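Call for participants: help us test Pladano, our new website template for freelancers and small studios
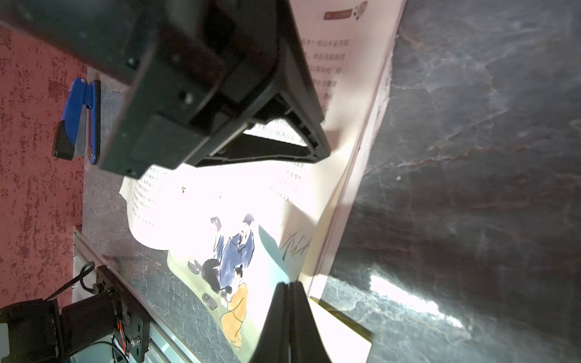

Victor Mussa wrote to us after the last round that he'd had his old template for four years and still couldn't find where to change the phone number in the footer. He'd also like a menu that closes when you tap it, please. We've had a lot of messages along those lines, and they're a big part of why we want more people in the room (well, on the call) before Pladano goes out.

We're Plundirow, a small web design shop in Tarstead. Our first template, Ndung'u, now runs on roughly 1364 sites, from wedding photographers to a man who restores church organs. Pladano is the follow-up. It's a portfolio template with a proper page builder, 18 ready-made home pages and a much calmer settings screen, and we're really pleased with how it's coming along. Now we'd love to see what happens when people who didn't build it try to make a site with it.

Who we're looking for

Anyone who has a website to make or remake, and something to put on it. You might be an illustrator, a joiner, a music teacher, a two-person architecture practice, or a student putting together a first portfolio. You don't need to know any code. If you do know some, you're welcome too, but we'll ask you to leave the custom CSS box alone for the first two weeks – we know it's tempting.

We'd especially like to hear from:
People who use a screen reader, or move around the web by keyboard only
People who'll build and check their site mainly on a phone
Anyone writing in a language that runs right to left
Anyone moving from Ndung'u, particularly if you've got a big gallery (one of our regulars has 656 images on a single page, and it's been a marvellous test of our patience)

What you'd be doing

The test runs for six weeks from the start of September. In the first week you install the template and pick a home page. After that you build your site at your own pace, and once a week we send a short list of things to try: swap the menu style, turn the animations off, add a contact form, change every colour and then change them back. It usually takes an hour or two a week.

There's a feedback form, but a rambling email is just as good, and so is a screen recording with you muttering over the top. We'll also have two video calls with each tester, one near the beginning and one at the end, half an hour apiece. You share your screen and get on with what you were doing, and we mostly keep quiet and take notes.

What you get

A lifetime licence for Pladano, covering as many of your own sites as you like
A £77 payment at the end of the six weeks, whether your site is finished or not
Help moving your old content across, if you have any
Your name on the thank-you page, if you'd like it there

The site you build is yours. You can put it live during the test or keep it hidden, and we won't use it in our demos unless you've said yes in writing.

Things to know first

You'll need your own hosting with a recent version of WordPress. If you haven't got hosting, tell us and we'll set you up with a test space for the six weeks. Please don't install Pladano over a shop that's taking orders. It's a beta, the gallery filter still misbehaves in Safari, and the translation files are only half done. Testers need to be 18 or over.

How to apply

Send us an email through the contact page with "Pladano testing" in the subject line. Tell us what you do, what sort of site you want, what you'd be building it on, and one thing that annoys you about the website you've got now. A few lines is plenty. Links to old sites are very welcome, however embarrassing.

Applications close on June 26, 2023, at midnight. We'll reply to everyone within two weeks, and those who don't get a place this time can ask to go on the list for the shop add-on test next spring.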